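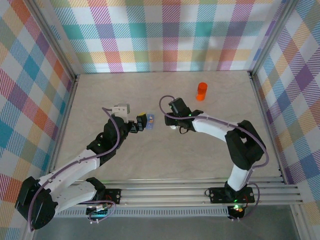 Pastel plaid on three sides, and a little orange-red something toward the back.

Plaid, and the Summer of the Farnlow Quilt
03/06/2019

Print this post | E-mail this post

I have been thinking about plaid all week, and I blame my grandmother's closet. She had a bathrobe, a lunch bag, two umbrellas and a sofa, all in plaid, and not one of them matched another. As a kid I thought every grown-up was issued a set when they got married!

So when I finally decided to make a quilt for the guest room (after 8 years of saying I would), of course I wanted plaid. I drove out to the fabric shop in Farnlow, meaning to stay for half an hour, and came home after dark with a trunk full of cotton and no supper. The bolt I loved best was a soft thing from Stotell, mostly cream with a peachy stripe, and I still pet it every time I walk by the shelf.

Now, if you have never sewn plaid, let me warn you kindly. It shows everything. A plain blue square can be a hair crooked and who's to know, but a stripe that misses its neighbor will stare at you from across the room. I cut 22 blocks the first weekend and had to redo most of them, grumbling and drinking cold coffee. What helped in the end was pinning at every single stripe, even the skinny ones, and pressing the seams open. My old Hinrichs iron spits a bit, so I keep a towel under it.

I also learned to mix sizes. Big plaid next to big plaid makes my eyes hurt, but a big one beside a tiny check is just lovely, especially if they share a color (even a faint one).

I'm hoping to have the top finished by the end of June, and then comes the binding, and I haven't picked a color yet. Teal, maybe? My sister votes for pink. If you have a favorite, leave me a note, I read every one of them.

Contact | Copyright 2019 | Back to top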